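Search this site Enter keywords Go

4. Gaps Between Releases and Audience Return

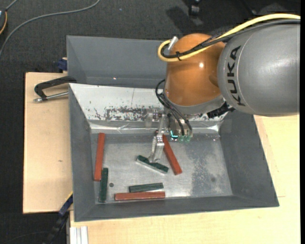
Figure 3. KUKA arm with its gripper lowered toward blocks in a gray bin.

Pin-yu Sin argued in reply to our first draft that a long gap between jazz albums matters less than where the singer performs in the meantime. We took the point and added concert dates to the model.

The sample covers 105 vocal jazz albums and 2593 ticketed concerts, drawn from the booking records of two venues, Nurnbridge and Ackah. For each singer we noted the months between one album and the next, and the number of local concerts in that period. Singers with no local concerts were kept as a separate group.

Gaps of more than 18 months went with lower ticket sales at the first concert after a release, but only for singers who had stayed away from the area. Those who kept a regular date - most often the June festival at Nurnbridge - sold about as well as before. The Ackah records show the same pattern, though they are thinner for late-night sets, which were often sold at the door.

We did not separate live albums from studio albums. Some live albums were recorded at the same concerts we counted, and this overlap is taken up in Section 5.

Related items
Set length and encore practice in small jazz rooms
Trimis: a catalog of regional festival programs
Door sales at the Bikance late sessions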